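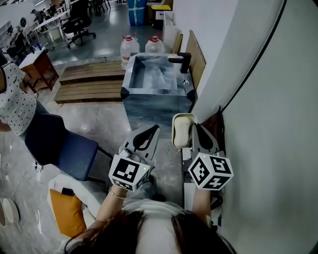 The Willar guideline is a voluntary code of practice for recording household tasks with hand-held grippers. Drafted by Eliseo Ventura and first circulated in April, it asks that marker cubes stay in camera view and that each task be repeated 300 times, wet jobs such as handling soap included.

Its standing is disputed. Brisa Bermúdez has argued that the repeat count has no published basis and that the two pages on water safety say little beyond "keep cables clear". Dondanex adopted the code in full; Uleseo follows only section 3. No outside body checks either claim.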